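4. Setting up the Plesden countertop oven

4.1 Before the first use

Please read this chapter fully before you connect the oven to the power. The set-up takes one evening, and most of this time is waiting.

1. Take out all the paper and foam, also from under the wire rack. There is one small piece behind the rack which is easy to forget.
2. Wash the rack and the baking tray by hand with mild soap. Dry them well.
3. Wipe the inside with a damp cloth. Do not spray water into the oven.
4. Put the oven on a flat and hard surface which can stand heat. Leave 80 mm free on the left side, on the right side and behind. Above the oven leave 245 mm.
5. The power cord is 930 mm long. Choose a wall outlet which the cord reaches without being pulled tight.

CAUTION: Do not use an extension cord. Do not let the cord hang over the front of the counter or touch the door.

Note: If your kitchen has a shelf low over the counter, measure before you unpack. We receive many questions about this from customers in older apartments.

4.2 First heating

The heating elements have a thin layer of oil from the factory. It must burn off before you cook any food.

1. Open a window.
2. Close the door with the oven empty of food and trays.
3. Turn the left knob to "Top and bottom heat" and the right knob to the highest mark.
4. Let the oven work for 30 minutes. A light smell and a little smoke are normal.
5. Turn both knobs to zero and let the oven become fully cold with the door closed.
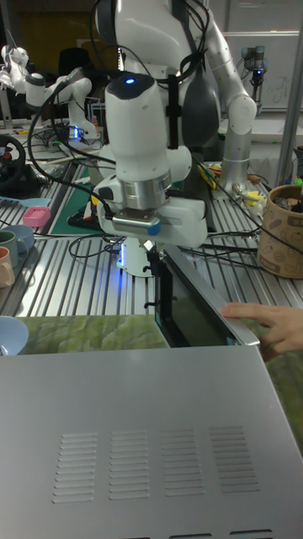

If the smell is still strong after the second heating, stop and unplug the oven. Then contact Cleltov service in Mostanbridge and tell them the serial number, which you find on the back.

4.3 Setting the clock

1. Press and hold the clock button until the numbers blink.
2. Set the hour with plus and minus, then press the button once.
3. Set the minutes in the same way. After a few seconds the blinking stops and the time is saved.

Note: After a power failure the clock must be set again. The oven will still heat without it, but the delayed start does not work.

4.4 Replacing the door seal

Order the seal as part 114. Seals for the older Kirkegaard model look similar but they are shorter and do not close the corners.

WARNING: Unplug the oven and wait until it is cold before you remove the seal.

Text revised December 19, 2025, by Lærke Bach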